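Questions We Get at the Front Desk
August
By Hazel Rosenthal

I run the front desk at Murnent, which means I answer the phone, fold the towels and explain the sauna. These are the questions that come up most. If yours is missing, call and I'll add it when I get a minute, which will be in the winter.

Do I need to book, or can I walk in?

Book. Walk-ins are welcome in the sense that we'll be nice to you while we tell you the next opening is at 4:30. The steam room and sauna don't need a booking on top of your treatment, but a facial or a scrub does.

How early should I get here?

Ten minutes before your start time. Your first visit comes with a form, and the form asks about allergies, medications and recent surgery. Please fill it in with true things. We had a guest write "none" under allergies and then mention, with a seaweed mask already on, that shellfish makes her lips swell. She was fine. I aged.

What happens if I'm late?

You lose the minutes you missed. The person after you was on time and has feelings too.

What do I wear?

A robe and slippers are in your locker. Under the robe is up to you, except in the sauna and the steam room, where swimwear is required. Yes, even if you've been to Finland. I hear a lot about Finland.

What's the difference between the sauna and the steam room?

The sauna is dry and the steam room is not. People want a longer answer than that, so: the sauna is hotter on paper, and the steam room feels hotter because the air is full of water. Start with a short sit in either one, come out, drink something, and go back if you still like it. If you feel dizzy, leave. There's no prize for lasting longest, whatever the man on the top bench tells you.

What is the Tiltard wrap?

Our body wrap. You get a dry brush, then warm clay, then a sheet and two blankets, and then you lie there for a while like leftovers. It takes 66 minutes start to finish. I've asked about the odd six and was told they're for the shower. It leaves your skin soft. It doesn't pull toxins out of you, and it won't make you a smaller person in any way that survives lunch.

And the Michailidis facial?

Cleansing, steam, a gentle peel, a mask, and a moisturizer at the end. It runs 49 minutes. Skip your retinol for a few days beforehand and don't book it the afternoon of a wedding. Most people are a little pink for an hour or two, and some are pink until bedtime.

Can I come if I'm pregnant?

Yes to the facial, though tell us when you book so we can leave out the peel. No to the sauna, the steam room and the wrap. If your doctor has told you something different from what's on this page, go with your doctor.

Can I bring my phone?

It can come as far as the locker. We've all agreed not to hear each other's ringtones.

Is the quiet room really quiet?

Mostly. You can read, nap or stare at the wall. Whispering is allowed, but whispering carries, and I now know a great deal about a kitchen remodel across town. Slippers stay on in there, please, and tea stays on the side tables. 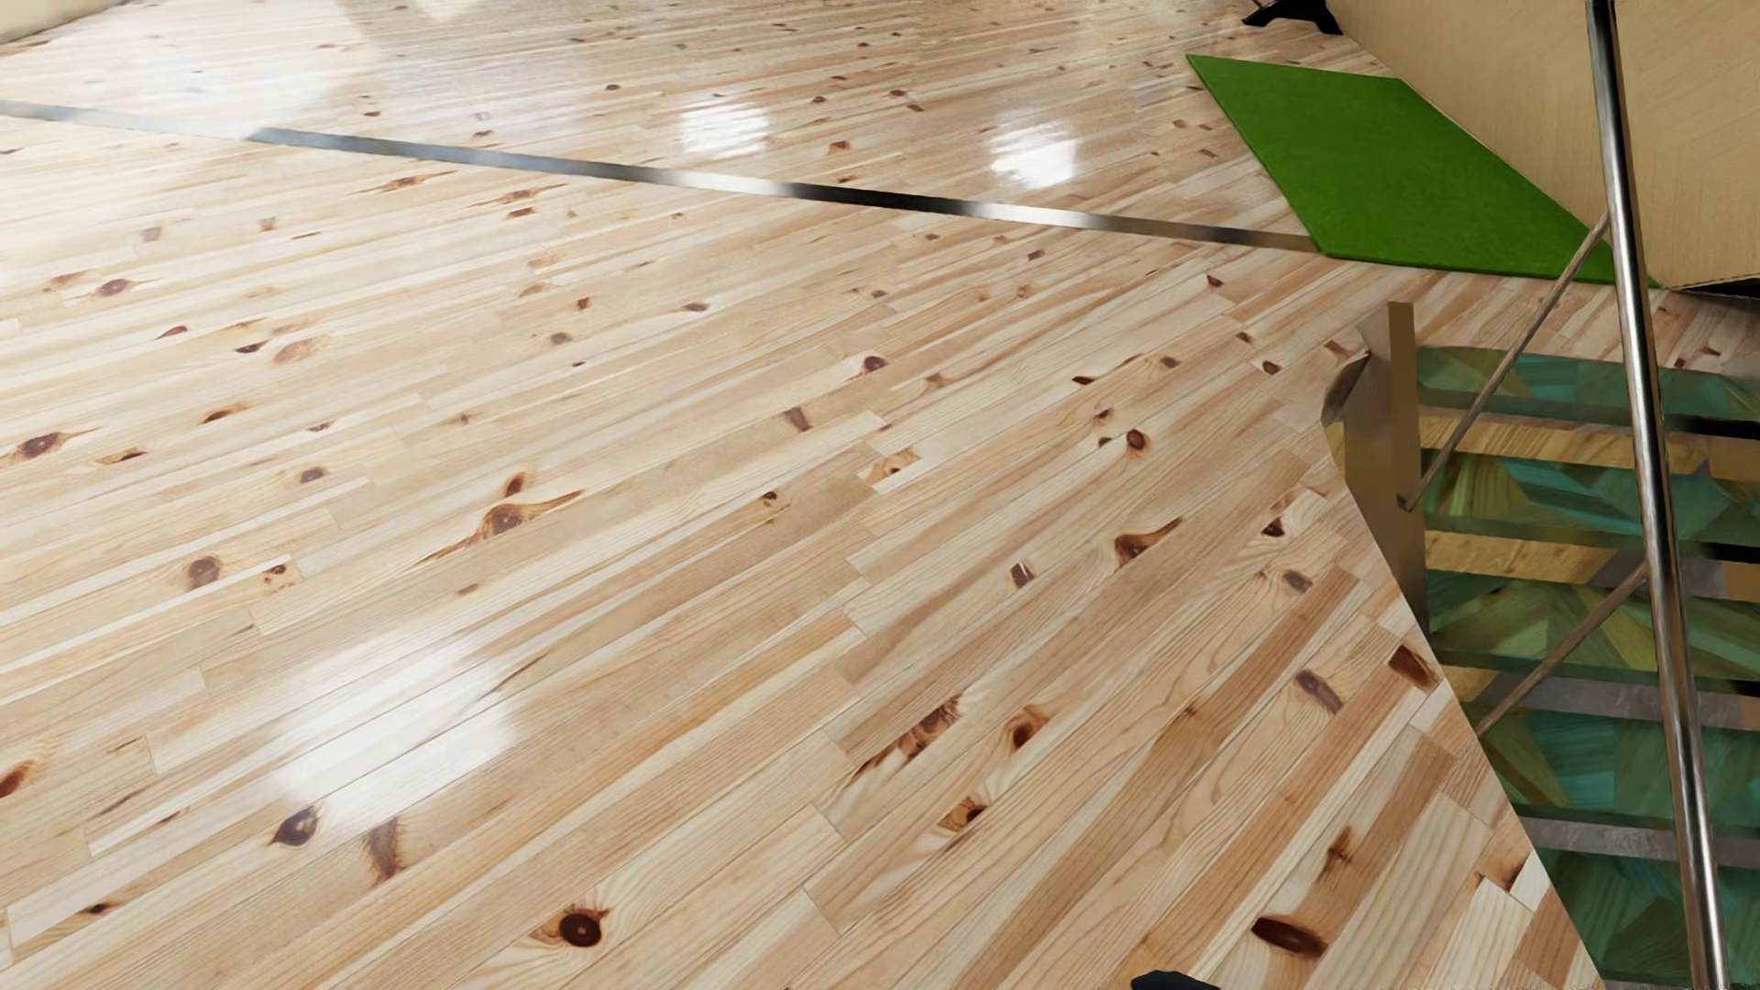
Do you sell the products you use?

We sell the Plarkero line at the desk: the clay, the body oil and the hand cream. The hand cream is the one I buy with my own money. You won't get a pitch while you're lying down with cucumber on your face. If you want something, ask on your way out.

Should I tip?

If you'd like to. Cash goes in an envelope with the name of whoever treated you, or you can add it to your card. No one will look at you funny either way, and I've spoken to the one who used to.

How do I cancel?

Call the day before and there's no charge. Call the same day and it's half the price of the treatment. Don't email at midnight and count that as calling. Gift cards can be moved to another date or another person, and they don't expire, so the one from your sister-in-law in the kitchen drawer still works.

Questions? Call the front desk or stop in. © Murnent. All rights reserved. Back to top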